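Ticket: Tissue task, hand-held gripper demos. Policy closes on air after retraining
Project: Fostimetti / table set, Tumton room 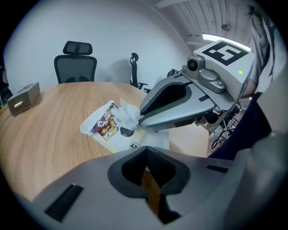
Tissue between the jaws, bag on the round table. Green light on.

Opened by: Kadri Lill
Status: open (was closed, reopened by me)
Priority: medium

Problem

The arm trained on the January tissue demos goes to the bag, stops short of the tissue and closes its fingers on nothing. Then it lifts and carries the nothing to the drop spot with great confidence. Happens on most runs. The same arm with the older sponge policy picks fine, so I don't buy that this is a hardware fault on the arm side.

The set has 1,142 demos. 656 passed the tracking filter and went into training. I would like somebody to look at that second number before telling me again that we need more data.

Log

9:10 Reran the January checkpoint, 8 tries. Got the tissue on 3. On two of those it only had a corner.

9:45 Support from Redley suggested recalibrating the wrist camera. Did it. The numbers barely moved and neither did the behavior. I was told the same thing for the sponge task and it didn't help then either.

10:20 Checked the green light theory. The Redley note says "if the indicator is green the demo is good." I don't see how that follows. Green tells me the tool was happy with itself at that moment. It says nothing about whether the pose track held up over the whole demo, and plenty of the rejected demos were green all the way through.

11:05 Went through rejected demos by hand. A lot of them fail close to the grasp. My guess is that tilting the tool down onto the bag loses the track, but I have only a guess. The filter log gives a single reject code for everything, so I can't separate a lost pose from a bad time stamp. Request: split that code.

11:50 Looked at the ones that passed. These worry me more. In many of them the gripper width signal drops before the jaws reach the tissue in the video. If the width stream is early, the arm is learning to close early, and it is doing exactly what we showed it.

13:30 Shifted the width stream later by up to 3 video frames on a small batch and played it back against video. The closing lines up much better. Not proof. I picked the batch myself and I wanted it to work.

14:15 Peng build of the recorder is older on the second tool than on the first. Don't know yet which demos came from which tool, as the tool ID field is blank in half the files. Please fill it in from now on.

Reply from Redley support (pasted)

"We recommend collecting additional demonstrations with more varied tissue shapes and retraining. Larger sets generally resolve early closing."

My answer

Maybe. A tissue is soft and never sits the same way twice, so variety matters, and I'm not arguing against it. But if the timing is off, a larger set is more of the same mistake. I'm not asking people to spend another week at that table until the offset is checked.

Next steps

1. Clap test on both tools: close the jaws hard on a block, compare width signal to video.
2. Retrain on the same 656 with the corrected offset, nothing else changed.
3. Same start positions as this morning, same bag, someone other than me scoring the runs.
4. Only then talk about new demos.

Please don't close this one on the strength of a single good run. That is how it got closed last time.

Assigned: Kadri Lill (steps 1 and 2), Redley support (reject code)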